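Lengyel Names Stella Mosoti Its First Director of Design Research

Friday, November 18, 2022 — Design studio Lengyel has named Stella Mosoti as director of design research, a new position at the firm. She will lead the studio's work on interfaces, type and interactive exhibits, and will run a residency for designers who write their own software.

Mosoti joins from Camunar, where she was a senior designer and later headed the prototyping group. Her work there included Skistavwood, a reading room installation in which visitors changed the layout of a printed page by moving their chairs. It opened in June and remains on view.

"I have spent most of my career between the design team and the people writing the code," Mosoti said. "Lengyel wanted one person to answer for both. I said yes on the second call."

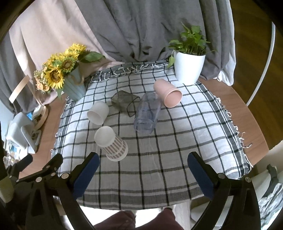 The residency will take in two designers at a time for a term of three months. Residents get a desk, a stipend and access to the studio's workshop, and they keep the rights to what they make. At the end of each term they will give a public talk and post their working files online. Applicants do not need a degree or a client list.

Mosoti will also take over Emach, the studio's in-house layout tool. Emach began as a set of scripts for placing captions in long catalogs and now holds 300 page templates. Under her direction the team plans to rewrite the manual, retire the older templates and release part of the code — the grid and caption modules first — for other studios to use.

Mosoti trained as a typographer and taught evening classes in book design before moving into digital work. She will report to the studio's partners and will continue to take on a small number of exhibition projects under her own name.

Applications for the first residency will be accepted through the Lengyel website. Press requests, including interviews with Mosoti and photographs of Skistavwood, should be sent to the studio's press office.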